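Game Design Basics, Unit 2: Difficulty and Fairness
Notes by Kamonchanok Klinhom

Last week we talked about rewards, so now let's turn to the other half, which is failure (my favorite!). Players will forgive a hard level if they can see why they lost. In Trudero, the puzzle game we'll be playing, you start with 800 coins and every bad move costs you 40, so the price of a mistake is always right there on the screen.

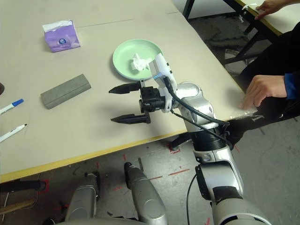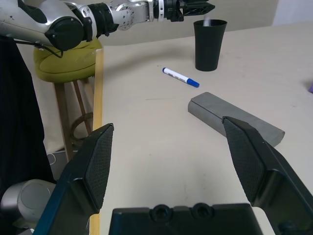
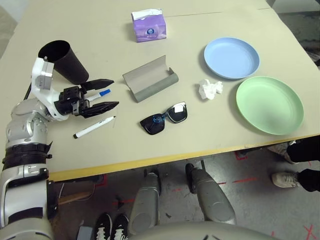 Compare that with a level where the rules change halfway through and you only find out once you've lost. For next time, please play the first few levels and write down each spot where you wanted to quit, and what you tried next. Lamduan Luangrath will go over your notes with you in the lab.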